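Okay, a few of you asked how the move to Hultulville went and why I've gone quiet, so settle in, I have a cup of tea and the afternoon off.

---

Short version: we're in, the beds are up, and I still can't find the box with the can opener in it. We've been eating a lot of toast and whatever has a pull tab.

---

Longer version: I packed this house by room, the way everybody tells you to, and I was so proud of my labels. Then at the old place in Pletthorpe we ran out of time on the last evening and I just started throwing things in together (lamp, cereal, one boot, tax papers) and writing "MISC" on the side. Reader, there were a lot of MISC boxes.

---

The kitchen is smaller than the old one but it gets the sun until dinnertime, and I've already claimed the corner by the window. There are 3 drawers and one of them sticks. I've decided to love it anyway.

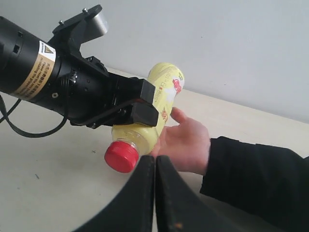 The thing I'd pass on to anyone moving this year is to keep your everyday bottles out of the boxes completely. Dish soap, shampoo, cooking oil, all of it. I wrapped ours in towels and laid them flat, and the shampoo got into the towels, the towels got onto the cookbooks, and I spent Thursday night wiping down a soup chapter. Put them in a bucket, standing up, and let it ride by your feet in the car. And if you can, go for bright plastic like that yellow bottle, because I can spot yellow across a room full of cardboard and I can't spot clear glass at all. Somebody's hand is always reaching for one of these things about five minutes after you walk in the door, usually mine.

---

Also! Take a picture of the back of the TV before you unplug anything. I didn't, and it took me 2 evenings and some language I'm not proud of.

---

For whoever asked about the movers, we went with Stestano and they were lovely. On time, careful with my grandmother's dresser, and very patient with a person who kept saying "oh, and one more thing" from the porch.

---

The neighbors on Dubey Street have been so kind. We had banana bread on the step the first morning, still in the pan, with a note saying to keep the pan as long as we needed it. I got a little teary, I'll admit it. I was very tired.

---

Still to do: curtains, the sticky drawer, the hall light that hums. If you're local and know where to get a decent can opener after six, my messages are open.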